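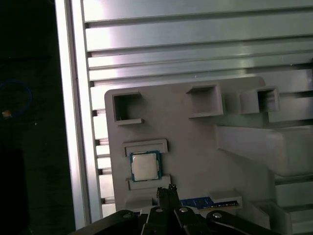 Processor in its little gray nest. Better housing than my first apartment.

Been meaning to do a thread on putting processors in motherboards, a job that takes a few seconds and has aged me noticeably. Settle in.

For anyone new: we refurbish old office desktops at Flivum. The current batch is 132 machines from an insurance company that apparently kept every one of them next to a radiator and a person eating toast.

The processor is the small square thing with the silver metal lid. The lid is there to carry heat away. It also makes the whole thing look like a fancy chocolate, and the resemblance has not helped anyone's concentration before lunch.

Edges only. You hold it by the edges. Shobha Thampi taught me this in my first week by saying "edges" every time I reached for anything, including a mug.

I like the nest. It's a plain plastic board with a shallow spot for the chip, one tab above it and one below. It can't slide off, it can't wander under a keyboard, and if you can't find your processor at least you know where it was supposed to be.

Before the nest we had a saucer. A nice one, from Ramiro Pacheco's kitchen, with lemons on it. Two processors left that saucer at speed in August and I still think of them.

(One was fine. The other is a key ring now.)

People online love to argue about thermal paste. Pea, line, X, spread it like butter. Casimiro Cordero does a pea. I do a pea. We have not spoken about the size of the pea and the friendship depends on it.

Now the board.

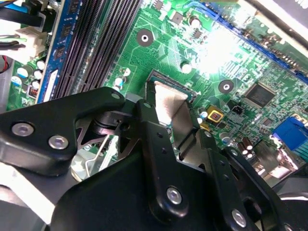
Socket in the middle, one blue stick of RAM, and a free slot for whoever's feeling rich.

Old green motherboards are ugly in a way I find restful. All those fine copper traces, capacitors standing about like people waiting for a bus. No glowing fan, no dragon printed on anything.

The socket is the part that deserves your respect. Depending on the make and age, the pins are either on the chip or down in the socket, and in both cases they're on the side you'd least like to bend.

There is always a marked corner. On the chip it's usually a tiny triangle. Match it to the mark on the socket. If you can't find the mark, put the chip down, get a lamp and look again. Do not go with your gut. Your gut has never built a computer.

Then you lower it straight down and it should simply sit. No pushing. If you're pushing, something is wrong, and in my experience it's the corner.

The lever is another matter. The lever on some sockets takes real force and makes a crunch that I'd describe as expensive. Totally normal. I've closed plenty of them and I've pulled the same face each time.

Covadonga Lorente closes hers while looking out the window. She says watching makes it worse. I tried that and closed my thumb in it.

– We use cookies to improve your experience on this site. By continuing to browse you agree to our cookie policy. Accept all / Manage preferences –

Someone asked about the memory. Yes, you can run one stick with the slot beside it empty. The computer will be fine. A matched pair is generally quicker on boards that support it, but 57 of this batch are going out to people who want email and a solitaire game that opens before they lose interest.

Clips on the ends of the slot, notch lined up, press until it clicks. RAM is the one part of this job where I'll tell you to press harder. I realize this is confusing after the speech I just gave.

Also, plug the cables back in. All of them. I once spent most of a morning accusing a perfectly good power supply of being dead, in front of a witness, while its connector hung there next to the board.

The witness was Olaia Cabello. She knew for a while. She said she'd wanted to see where I was going with it.

Status as of 11 December 2021: the lemon saucer is back under a cup of coffee, where it's much happier. Next thread is about cleaning toast out of a heat sink, if anyone has a strong stomach.

Edit – several people want to know if they can see the key ring. It's on my keys. I'd have to find my keys.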